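Wer darf uns am Straßenrand etwas sagen?

Seit dem April stehen an der Landstraße vor unserem Ort drei Anzeigetafeln mit wechselndem Text. Die Gemeinde hat sie bei der Firma Roscombe gemietet, zuerst für die Sanierung der Brücke. Die Bauarbeiten sind an dieser Stelle fertig, aber die Tafeln sind geblieben. Jetzt werben sie für den Flohmarkt, für die Blutspende und manchmal auch für das Küchenstudio Vasilakis.

Ich möchte gleich am Anfang sagen, dass ich solche Tafeln nützlich finde. Ich wohne 700 Meter von der Brücke entfernt und fahre diese Strecke fast jeden Tag. Als die Umleitung eingerichtet wurde, habe ich durch die Tafel rechtzeitig gewusst, dass ich abbiegen muss. Ein gelbes Licht, vier Wörter, ein Pfeil. So soll es sein.

Mein Problem beginnt dort, wo dasselbe Gerät zwei verschiedene Aufgaben bekommt. Am Vormittag warnt es mich vor einem Stau, am Abend lädt es mich zum Grillfest ein. Nach einigen Wochen schaue ich gar nicht mehr hin. Meine Nachbarin hat am Samstag eine Warnung vor Öl auf der Fahrbahn übersehen, weil sie dachte, es sei wieder Reklame. Es ist zum Glück nichts passiert.

Die Befürworter rechnen anders. Im Gemeindeblatt stand, dass die Vermietung der freien Anzeigezeit 268 Euro pro Woche einbringt. Das ist für eine kleine Gemeinde kein schlechter Betrag, das gebe ich gerne zu. Aber wie viel ist eine Warnung wert, die wirklich gelesen wird? Diese Zahl habe ich in dem Artikel nicht gefunden.

In dem Land, in dem ich aufgewachsen bin, war man mit Schildern sehr sparsam. Auf meinem Schulweg gab es ein einziges, und es zeigte einen Elch. Vielleicht bin ich darum empfindlicher als andere. Trotzdem glaube ich, dass man eine einfache Regel aufstellen könnte: Werbung bekommt ihre eigenen Flächen, zum Beispiel am Marktplatz, wo man zu Fuß geht und Zeit hat. Die Tafeln an der Landstraße bleiben dunkel, solange es nichts zu warnen gibt.

Im Netz Flurnetel, wo über das Thema seit Wochen diskutiert wird, haben 13 Personen auf meinen ersten Beitrag geantwortet. Neun waren dagegen. Einer schrieb, eine dunkle Tafel sei verschwendetes Geld. Ich sehe das nicht so. Auch eine Sirene ist die meiste Zeit still, und niemand möchte auf ihr Musik hören.

Über Antworten freue ich mich, auch über die unfreundlichen.

Seija Lappalainen

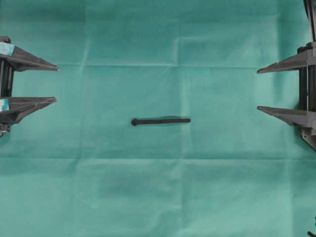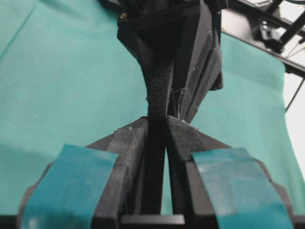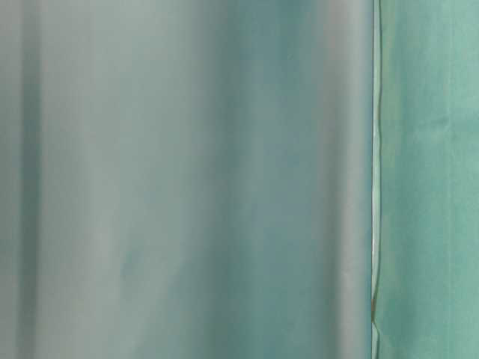
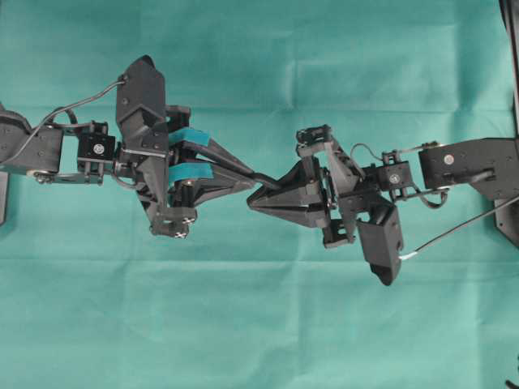 Erstes und letztes Bild: Greifer über blaugrünem Tuch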